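Plosum Bar Kit – Review Meeting, August
Minutes

Present: members of the Allport equipment review group. The Welter sales side joined by phone for the first item only.

1. Minutes of the last meeting

Agreed with one correction. The line saying the group "welcomed" the Plosum offer should read "noted."

2. The offer

Welter went over the terms again. The kit is a tabletop arm with a gripper, a set of ready-made pouring routines and a year of phone support. The price is $3000 a month on lease, with a minimum term of 2 years. Cups, bar tools and mats are not included. Setup is included, but moving the kit to another bar after setup is charged as a new setup.

Asked what happens if we end the lease early, Welter said that would be "a conversation." The group asked for the conversation to be put in writing before anyone signs. Welter agreed to send a page on it.

Asked whether the pouring routines can be changed by our own bar staff, Welter said yes, after training. The training is priced separately and was not in the quote. Several members said they had read the first quote as including it. Welter left the call at this point.

3. Report on the bench session

The members who went to the Masson workshop reported back. The task asked for was a plain one: pour a measure from a small clear cup into a standing jigger, on a cutting board, the way a garnish station would be laid out.

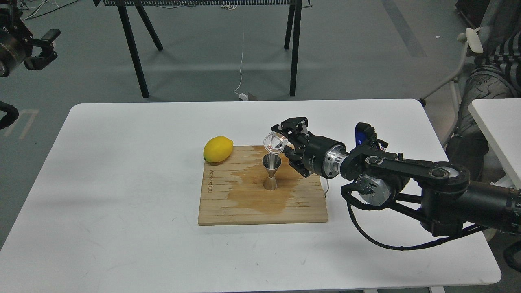
Bench session at Masson: small clear cup over the jigger, lemon on the board.

Points raised in discussion:

The board has a large wet stain on it. One member said any bar board looks like that by the end of a shift. Another said a person who spills wipes up and carries on, and there is no wiping routine in the list we were given. It was agreed that the stain proves nothing either way, and that we need a measured spill figure from the seller before we can talk about waste.

The jigger is a narrow target and the group accepted that it makes a fair test. It was pointed out, though, that a jigger is there so a person can judge a measure by eye. If the arm knows how much it is pouring, the jigger is an extra step. If it doesn't, we would like to know what we are leasing. Put to Welter as a written question.

Clear cups were asked for by our side, being what we use. The brochure shows only dark ones. Welter to confirm in writing that clear cups are covered by the support terms.

Cables. The long cable hanging under the arm was not liked. Our back bar is much tighter than a workshop table and things get knocked. The group wants to see a fitted cable run on a counter of our depth. A drawing will not do.

Citrus. There was a lemon on the board, but cutting and squeezing are not among the routines on offer. Staff would still prepare all garnish by hand. This takes a fair piece out of the labor saving claimed in the brochure, and the claim should be reworked without it.

4. Cost

The brochure says the kit "pays for itself." The group could not find the sum behind this. Our own rough working, passed around before the meeting, has the kit saving some 3 hours of staff time on a busy night and next to nothing on a quiet one. One member thought even the busy night number was generous, as somebody has to stand near the thing and refill it. No allowance had been made for that person. The working will be redone with refilling and cleaning put in.

It was also said that guests may like watching it for a while. The group was not willing to put a dollar value on this and left it out.

5. Safety and cleaning

No cleaning sheet has been received, though one was promised at the last meeting. The gripper fingers would be over open drinks all night and we need to know what they can be washed with. Insurance have asked what stops the arm if a hand goes in under it. The brochure has one sentence on this and it was not found helpful.

6. Decision

The lease was not approved. It was not turned down either, though the view of the room leaned that way. A proposal to ask for a free month's trial was carried. A proposal to pay for a trial was not put to a vote, there being no support for it.

7. Actions

Welter: early exit terms, training price, spill figures, clear cup cover, cleaning sheet, answer on the jigger question.
Masson: ask if the bench can be set up again with our counter depth and our own cups.
Allport: redo the staff time working. Reply to Insurance once the safety answer is in.

8. Other business

The ice machine in the lower bar is leaking again. Carried over to the next meeting, which will be at 3 p.m. in the usual room.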